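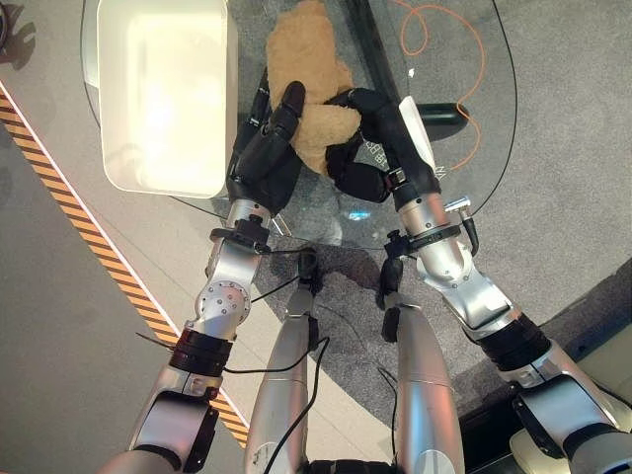

Location de fourgons aménagés : ce qui se joue à la remise des clés

Samedi 18 octobre 2025

À Tredeo, la saison ne s'arrête plus fin août. Sur le parking de Cistuvby, une agence de location de fourgons aménagés installée à la sortie du bourg, les départs du week-end commencent à 8 heures. Les clients arrivent avec leurs sacs, leurs duvets et souvent un chien. Beaucoup n'ont jamais conduit de véhicule plus long qu'une berline.

Heidrun Wieser a ouvert l'agence avec deux fourgons achetés d'occasion. Elle s'occupe elle-même de la plupart des remises de clés. « Les gens veulent partir tout de suite, et c'est normal, ils sont en vacances. Mais s'ils n'ont pas repéré la vanne de vidange avant de quitter le parking, ils m'appellent le soir même. »

La visite du véhicule dure trois quarts d'heure. On commence par l'extérieur : prise électrique, remplissage d'eau, coffre à gaz, hauteur totale. Ce dernier chiffre est collé sur le pare-soleil, côté conducteur. Les barres de hauteur à l'entrée des parkings de plage restent la première cause de dégâts, devant les manœuvres en marche arrière. Viennent ensuite le réfrigérateur, le chauffage et le couchage, que le client doit déplier puis replier devant le loueur.

Le modèle le plus demandé s'appelle Palumbo. C'est un fourgon de longueur moyenne, avec un lit transversal à l'arrière et une banquette qui se transforme en couchage d'appoint. En juillet, il faut compter 205 euros par jour, assurance de base comprise. Le tarif baisse nettement à partir de la mi-septembre, avec un minimum de 2 nuits au lieu d'une semaine entière.
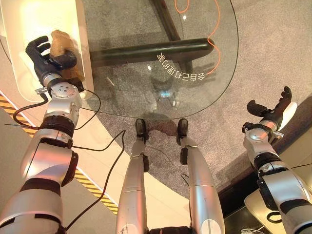
Main robotisée noire, près d'une table ronde en verre.

Reste la question de la franchise, celle qui provoque le plus de litiges. La caution est bloquée sur la carte bancaire au départ, et le client découvre parfois au retour que le toit, les pneus et le store extérieur sont exclus de la garantie. Certains loueurs proposent un rachat de franchise à la journée. Il est utile de lire les exclusions avant de le souscrire : le store y figure presque toujours, et son remplacement coûte cher.

L'état des lieux se fait désormais sur téléphone. Cistuvby utilise Pirnavby, une application qui date chaque photo et en envoie une copie aux deux parties. Heidrun Wieser continue pourtant de remplir une fiche papier, signée sur le capot. « Quand il pleut, on la signe dans la cabine. Je garde les fiches trois ans. »

Pour le kilométrage, les formules varient beaucoup d'un loueur à l'autre. Un forfait limité suffit à qui veut suivre la côte et s'arrêter tôt dans l'après-midi. Il devient vite pénalisant pour une traversée du pays, car chaque kilomètre supplémentaire est facturé au retour. Mieux vaut tracer l'itinéraire avant de réserver et prévoir une marge pour les détours.

Le stationnement de nuit demande aussi un peu de préparation. Les communes du littoral ont multiplié les arrêtés, et les aires de services se remplissent en fin d'après-midi dès les beaux jours. Le camping municipal de Tredeo garde quelques emplacements sans réservation jusqu'à la fermeture, à la Toussaint. Les fourgons doivent être rendus avec les eaux usées vidangées et le plein fait. Le ménage intérieur peut être confié à l'agence, à condition de l'avoir demandé au moment de la réservation.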